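Toddler-Proofing the Front Door (What Worked at Our House)

Posted in Home Tips | 10 comments

My daughter figured out the front door in July. I was rinsing a colander, I heard the weatherstrip make that little sucking noise, and by the time I got to the hall she was on the porch in one sock, very pleased with herself. She'd gone maybe four feet. I still had to sit down on the step for a minute.

So I spent the next couple of evenings on that door, and since a few of you asked, these are my notes.

Start high. A plain flip latch mounted near the top of the frame did more for us than all the plastic knob covers put together. Ours is a Hurkard, the brushed one, and it went in with four screws. Our house was built in 1968 and the trim is hard as a rock, so drill pilot holes! I skipped the first one and snapped a screw right off in the wood.

Check that every grown-up can work it in the dark. My mother-in-law couldn't reach ours, so down it came an inch and a half and I filled the old holes with toothpicks and wood glue. Snap them off flush, let it dry overnight, sand, paint. You'd never find them.

Get a chime. The cheap stick-on kind is fine. Wipe both surfaces with rubbing alcohol first or it'll be on the floor by breakfast (ask me how I know). I put one on the back slider too, and set it to the two-note sound so I can tell which door it is from upstairs.
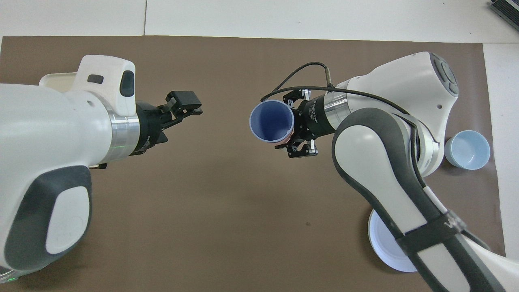
A big mat covers most of the work table.

Move the step stool. I'm embarrassed how long it took me to think of this one. Ours lived right by the coat hooks, and she was dragging it over to the door like a tiny burglar. It's in the hall closet now, and the closet has its own hook.

Look at the gate, too. If you have a spring hinge that's gone lazy, try tightening it a notch before you buy a new one. A squirt of dry lube on the latch helps it catch. Mine only needed the lube.

Talk to the neighbors! Ju-won Han next door has my number on his fridge and I have his, and the folks at the corner store on Zilcombe know her by name at this point.

One more thing, on keys. If you have a deadbolt that locks with a key from the inside, please think about fire before you use it as a toddler lock. We swapped ours for a thumb turn and let the high latch do the job.

Next up is the bathroom cabinet, once I find where I put the other pack of hinges.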